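Flenholm Toaster Ovens: Frequently Asked Questions

Last revised 9/4/19

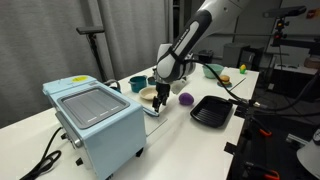 These answers cover countertop toaster ovens used on a shared table with other kitchen items. For faults that are not listed, write to Doaa Lamrani at the Flenholm service desk and quote the model number from the rating plate.

How much clearance does the oven need?

Leave 9 cm at each side and behind the rear panel. The door needs the full depth of its swing in front. Pots and bowls may stand on the same table outside that clearance.

Can I put a tray on top of the oven?

Only a metal tray, and only on models with a recessed top. The recess keeps the tray from sliding when the door is pulled. Do not use the top as a hob. It is suitable for keeping toast or plates warm. Plastic utensils must not be left there, even for a short time after switching off.

Where should the power cord run?

Away from the door and clear of the table edge where people walk past. A loose loop on the tabletop is acceptable. A tight coil is not. The cord must not pass under the feet. Extension leads are not approved for the 1000 W model or anything above it.

The oven rocks. What should I check?

Check that all the feet are present and seated. Replacement feet are sold in sets under part number 3136. If the oven still rocks with a full set fitted, the table is uneven. Do not pack a foot with card or cloth.

Can I remove the sticker from the top?

Information stickers may be peeled off once the oven has cooled. Use warm water and a little washing-up liquid on any residue. The rating plate must stay where it is; we cannot accept a return without it.

How do I clean the tray?

Lift it out cold and wash by hand. Ridged trays hold grease between the ridges, so brush along them and not across. Scouring powder dulls the surface. Dry the recess before refitting the tray.

Which utensils are safe near the open door?

Metal or wood. Silicone is safe up to the temperature printed on the handle. Soft plastic utensils and toy food should be kept off the oven and out of the area in front of the door.

The knob has become stiff. Is that a fault?

Usually it is dried food behind the knob. Unplug the oven, pull the knob straight off and wipe the shaft. Do not oil it. Reinhold Albers in the workshop can supply a new knob if the old one has cracked.

Do Prorkitz trays fit?

The 26 cm Prorkitz tray fits ovens made after July. Earlier ovens have a narrower recess and take the Flenholm tray only.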